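Talk notes – student robotics evening, Feb 28, 2021

**Start (2 min)**
- Thank Arnness for the room link. Check sound.
- Our project is called Vototside. Second-year module, ran from January.
- All in simulation. The real arm at Beddoe stays booked by the final-year groups.

**What we were asked to do**
- Pick up kitchen items with a two-finger gripper, using the wrist camera only.
- Budget of 2,000 simulated attempts per team. Say this slowly, people always ask.

**Wrist view**
- Explain that the camera moves with the hand, so the fingers stay put in the picture and the room moves.
- Point out the two lighter pads. Those are the contact surfaces.

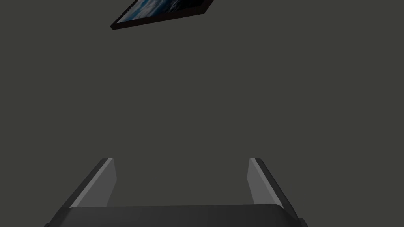 Wrist camera, jaws open, nothing between the pads

- Views like this gave the network very little to work with. Plain grey, one framed picture at the top.
- We threw out 163 views of this kind before training.
- Mention that the Cernitz team kept theirs in – compare at the end if there is time.

**Clutter**
- First 300 attempts used a single item. Results looked good and told us little.
- Then we switched to mixed items. Overlaps are the hard part: a board across a blade, a fork over a dark pot.
- See-through items were worst. The edges are faint and the lower part blends into the grey.
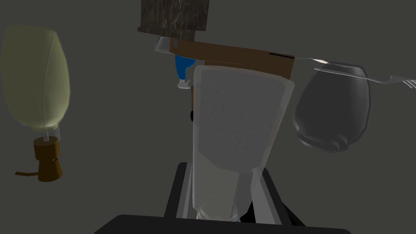
- We changed the scoring halfway through. A grasp now counts only if the item is still held after the lift.
- Under the new rule we had 609 good grasps. Don't compare with the old number, the rules differ.
- Next: better lighting in the simulator, then ask Beddoe for one afternoon on the arm.

**Questions**
- If asked about code: it goes up after marking.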